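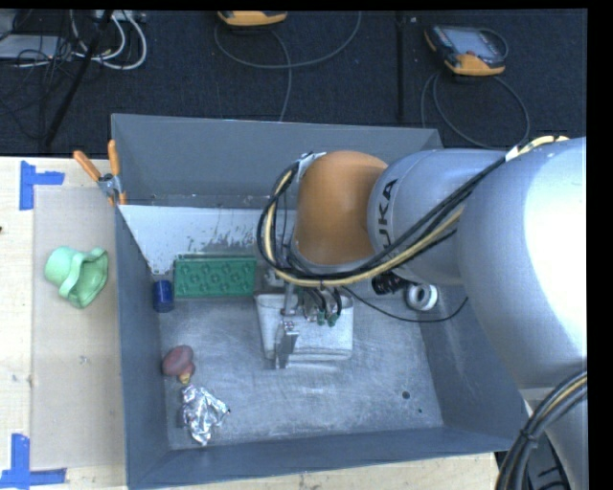

**Workshop Minutes / Arm and Bin Build**

Ondcombe Shared Workshop, April meeting. Opened 7:10 p.m. Gaetano Russo in the chair, notes by Gaetano Bassi. To avoid confusion, surnames are used below.

**1. Last meeting**

Minutes accepted with one correction: the Starklow invoice was for the power supply, not the bench.

**2. Bin**

Russo wants the bin bolted to the bench before anyone works on grip settings again. Bassi would rather keep the orange-handled spring clamp on the corner until the position is final. Agreed to leave the clamp for now. Nobody is to shift the bin without marking where it stood. The blue tape at the corners of the sheet on the tabletop stays where it is.

**3. Test objects**

The current mix stays in use: the toy block, the crumpled foil, the white container, the ring-shaped roll and the rest. Russo asked for more soft items. Bassi asked that small parts be kept away from the round hole in the bin floor. A cover plate will be cut from scrap.

**4. Cables**

Long discussion. The bundle loops wide around the orange wrist joint, and Russo thinks it needs another tie point. The thin black cable at the gripper hangs low on the right and should be clipped up. Bassi has Cekar clips at home and will bring them. Pendants are to be hung up after use. Hooks to go on the wall by the Quiambao cabinet.

**5. Speed**

Limit stays at 200 mm/s with anyone inside the floor line. Russo's request for 800 was put off until the second stop button is wired.

**6. Money**

Balance in the build account is $3,566. Approved: 3 hooks and a box of cable ties.

**Actions**

- Bassi: clips, cover plate
- Russo: stop button wiring, hooks, soft items

Closed 8:25 p.m.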